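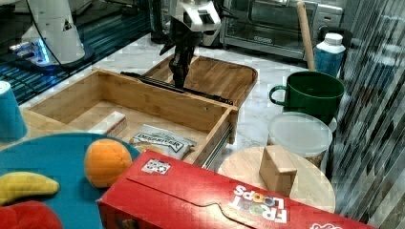 Bamboo drawer pulled out on its side-mounted metal slide, with a snack bag inside.

Cleaning and Realigning a Drawer on Metal Slides

Applies to small wooden drawers with side-mounted slides, including the Kundstead 202. Allow one evening for a pair of drawers.

Tools: Phillips screwdriver, soft brush, dry cloth, pencil, dry PTFE spray.

1. Empty the drawer completely. Flat items such as snack bags work their way to the front edge and can catch when the drawer closes.

2. Pull the drawer out to its stop. Find the release lever on each slide, press both, and lift the box clear.

3. Brush crumbs out of the slide channels, then wipe them. Do not use water on the metal or on raw bamboo edges.

4. Mark the present position of each slide in pencil. Loosen the front screw half a turn and move the slide until both sides sit at the same height. The permitted difference is 2 mm.

5. Tighten the screws by hand. Power drivers strip bamboo easily.

6. Spray the channels lightly, wipe off the excess, and refit the box. Open and close it 8 times.

If the drawer still drags at the back, check the cabinet for square before changing the slides. Replacement slides from Hoekstra use the same hole spacing as the originals.

Etenesh Birhane
Revised Tue 23 June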